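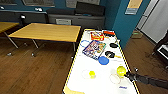
Warrick Tawhiri puts most lost grasps down to the pads. He had written as much in the fault log, and Lorenz Gisler, who looks after the mobile arm at the Hullbridge office, disagrees with him on the point. Gisler replaces pads at 300 hours whatever their condition. In his records the commoner cause is the zero offset of the finger drive, which drifts after a hard contact and stays drifted until it is reset.

"You change the pads, it works for a day, and you think it was the pads," Gisler said. "You also power-cycled it to change them. That was the repair."

The machine is a single arm on a wheeled base with one camera at the head and a second, smaller one at the wrist. It works between the table area and the kitchenette. Gisler took it over in April and has rewritten most of its service sheet. The earlier version ran to 40 steps and began with the arm. His begins with the cables.

The wrist camera lead is the part he trusts least. It passes through two joints, and the slack at the second has to be set with the arm folded, then checked again with the arm at full reach. Too little slack loads the plug. Too much and the loop finds something to catch on. He marks the jacket with a paint pen where it enters the clamp — a mark that has moved is enough to stop work for the morning.

Connector tasks get a check of their own. Before the gripper goes near a port, Gisler runs the fingers closed on a gauge block and compares the reported width with the block.

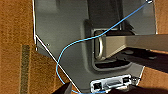 If the width is out by more than half a millimeter he resets the offset and repeats the check twice. He does not adjust the grip force to make up for a bad width, a habit he found in the old notes and removed.

"Force covers up a lot," he said. "Then you meet a thin plug and it crushes the latch."

The finger drive is a Vultau unit. It was fitted as a replacement for the original, and the mounting pattern needed an adapter ring that Gisler machined himself. The ring adds nine millimeters between the wrist and the fingertips. That figure has to be entered in the tool definition, and again in the wrist camera calibration, which keeps a separate copy. For two weeks it was entered in only one of them. The arm reached correctly by one account and short by the other, and the error changed sign depending on which camera had made the last estimate.

Head camera calibration is done on the floor in front of the kitchenette. The lens is wide, and Gisler wants points near the edge of its view as well as the middle. He takes the poses at three mast heights and throws out any set with a residual over 0.8 pixels.
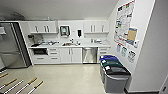

Getachew Jemal asked whether the residual meant much with a lens that wide, given that a good average can hide a poor corner. Gisler agreed that it can. He now saves the error by region and reads the corners first. The average goes on the sheet only for comparison with earlier months.

The base takes less attention. The wheels are wiped weekly, and hair is cut out of the casters with a seam ripper. Odometry is tested by driving a square and measuring where the base stops. The present limit is 12 millimeters on a two-meter side. The last run, logged 30 May 2022, came in at seven.

Battery contacts gave trouble earlier in the spring. The dock reported a charge current and the pack did not fill. Gisler measured the drop across each spring contact under load and found one well above the others. Cleaning brought it down for three days, so he replaced the set. The part number on the sheet is now the Plirnen one, with the torque written beside it.

Work at the counter brings its own settings. The speed limit there is lower than at the tables, and the elbow is kept high so that the forearm clears the front edge when the hand goes down toward the sink.
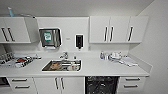
The high elbow costs reach at the back of the counter. Gisler tried raising the mast to recover it, but the head camera then saw the underside of less and the tops of more, and the grasp estimates on low objects got worse. He put the mast back and moved the base stop 60 millimeters closer. The bumper threshold had to be changed to suit.

Fault 831 is still open. It is a timeout on the wrist bus that appears when both cameras are streaming and the fingers are commanded in the same interval. He has swapped the cable, the hub and the terminating resistor, one at a time, with a full shift between each.

"It went away with the second hub and came back four days later," he said. "So I have not written that down as the hub."

Next on his list is the supply to the hub, which shares a converter with the finger drive. He has ordered a separate one and left space on the sheet for the voltage under load.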